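Print this page | E-mail this page

Last updated: March

Buying Automation, Unit 4
Handout: reviewing the Orketti kitchen task pack

Read before lab. Bring the scoring sheet, blank. We're looking at the Orketti pack as a buyer would, so try to forget that simulators are fun.

What's on offer

Orketti = a pack of simulated kitchens plus household tasks, sold by license. You get the rooms, the appliances, an arm model, a task runner and a log viewer. No hardware. You bring your own control program and the pack tells you how often it finished the job.

Two tiers. Basic has 22 tasks, all single-step (open a door, turn a knob, press something down). Full has 100, and that's where the multi-step ones are. Full costs 459 per seat per year. Basic is free for coursework, which is the one you'll have on the lab machines. Don't buy anything for this class, please.

Cledik sells a rival pack. Fewer kitchens, better manual. We compare the two next unit, so only a few words on it today.

Why a buyer would want one

- Cheap failures. A dropped jar costs you a reset.
- Same start, many times over. Hard to do on a real bench, somebody always moves the sponge.
- Can be left running overnight.
- Lets you weed out weak control programs before booking arm time.

What it does not give you: proof that anything works on a real counter. The sales sheet slides past this. It says "kitchen-ready" twice and never says what that means. Put a note in your review any time a product page uses a word like that without a definition.

Terms you'll need

Task: a start state, a goal and a time limit. All three. If one is missing it's just a demo.

Success check: the rule the software uses to decide the task is done. Usually a distance or an angle. Read the rule, not the task name!! "Close blender lid" might only check that the lid's center is near the top of the jar. Could be tilted and still pass.

Reset: putting everything back for the next try. Ask if the objects go back to the same spots or get shuffled.

Scene variation: changes to colors, cabinets, layout, which appliance model gets loaded. More colors is not the same as more variety. A program can cope with any cabinet paint you like and fall apart when the counter is a bit higher.

Distractors: things on the counter that have no part in the task. Good packs let you switch them on and off.

Worked review: the blender lid task

Using this one since it's short and shows most of the problems. Goal: lid on jar. Start: jar open on its base, lid somewhere on the counter. Arm starts up in view of both.

Questions to ask, in the order I'd ask them:

Can the hand reach the lid from where it starts? Flat lids are nasty. Not much to grab, and the fingers want to go into the counter. Watch wether the program goes for the rim or for the raised part in the middle.

What does the arm do to the jar on the way? Base is not fixed down in Orketti. A nudge slides it. Some versions of the success check don't care if the blender has moved, look in the task file under "conditions".

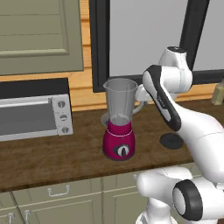 How forgiving is the time limit? Default is generous. Cut it in half and run again, see how much the score drops. If it drops a lot the program is wandering.

Does the lid seat or just rest? The log viewer gives lid height over the jar rim. Use that number. Pass/fail alone isn't enough for a review.

Is the view useful? Default camera has the arm taking up a good chunk of the picture on one side, so check that the part you care about isn't behind a link at the moment you need it. Second view can be added in settings. Do it early, it's fiddly.

Things I like about the pack

Start-up is quick. Logs are plain text. Appliances have moving parts where you'd expect them, mostly. The materials look decent, glossy plastic reads as glossy plastic. Helps if your program works from images.

Things I don't

Contact is soft. Objects sometimes sink a hair into each other and then pop apart. Clear plastic is hit or miss in the depth output, check before trusting it. Manual has whole sections that say "see examples" and then the examples folder is thin. Support answers slowly. Urbonaitė, the firm that resells it to schools, was quicker but could only help with licenses.

Also the task count. 100 sounds like a lot. Roughly a third are the same motion on a different appliance. Not cheating, exactly, but a buyer should know. Sort the list by motion type and see what's left.

Add-on: Skumesus

Paid plug-in that shuffles starting positions and lighting. We have it on one lab machine only, sign up on the sheet. Worth seeing what happens to the blender task score with it on. Last term's drop was big and several groups assumed the plug-in was broken. It wasn't. The programs had learned one lid position.

For lab

1. Run the blender lid task with defaults. Write down the score and the settings, both.
2. Move the lid start. Run again.
3. Turn distractors off, run, then on, run.
4. Read the success check and put it in your own words. One or two sentences.
5. Write a half-page review for a buyer who has never used a simulator. Say what the score means and what it dosen't.

Keep your raw logs. I will ask for them if a number looks odd. No screenshots of the score screen in place of logs.

Grading: half for the runs, half for the review. Spelling is not graded, clearly.

Next unit: Cledik, same tasks where they overlap, price per usable task.

Contact: course office | Copyright, course staff, for class use | Back to top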